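Cutden Table Set - data card

Version 3, released 1/26/21. Maintained by Clotilde Huet and Urs Eder. Replaces version 2, which should no longer be used for training.

Summary

The set holds 73 sessions of hand-guided grasping, recorded on dining and side tables in private homes. An operator holds a two-finger gripper and works it by hand. A camera fixed to the tool records the fingers and whatever lies ahead of them. It is meant for training grasp policies on household objects, mostly fruit and packaged food. It has not been checked for any other use.

Collection

Operators were told to leave the room as they found it. Cans, jars, plants and furniture stay in view, and so do tablecloths, including shiny and patterned ones. Fruit was chosen for uneven shape and skin, as round, clean fruit was over-represented in version 2. Each attempt starts with the jaws open and the target between the pads or just ahead of them. 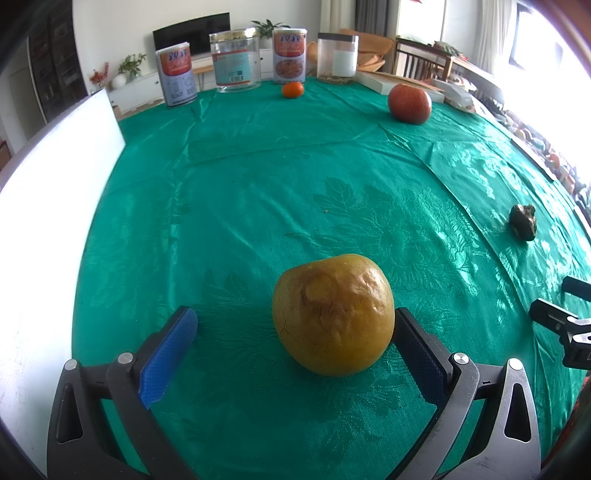 Some sessions use two grippers. In these, the second tool may enter the view of the first from either side, and it has not been masked or painted out. Each tool writes its own stream. The streams are matched by clock and were checked by Darmawan Sinaga at the Flinthorpe site.

Labels

- target: free text, one object per attempt
- outcome: held, dropped, missed or void
- surface: cloth, bare or mat
- tools: one or two

Outcome labels were given by the operator straight after each attempt and reviewed by Clémence Carré. Where the two disagreed, the attempt is marked void and kept in the set.

Known problems

Satin cloth throws highlights that upset the pose tracker - expect short jumps in the path. Creases may be picked up as object edges. Pad colour varies, so do not use it to locate the fingertips. Three sessions from October have no jaw width signal and are listed in missing_width.txt.

Splits

Split by home, never by attempt. The Pichon homes are held out for testing. Mixing them into training makes the scores meaningless.

Access

Released to Flultau partners on request. Faces and post were removed before release - report anything missed and the session will be withdrawn.

Contact: Capucine Le Goff, data desk | © Cutden Table Set maintainers | Back to top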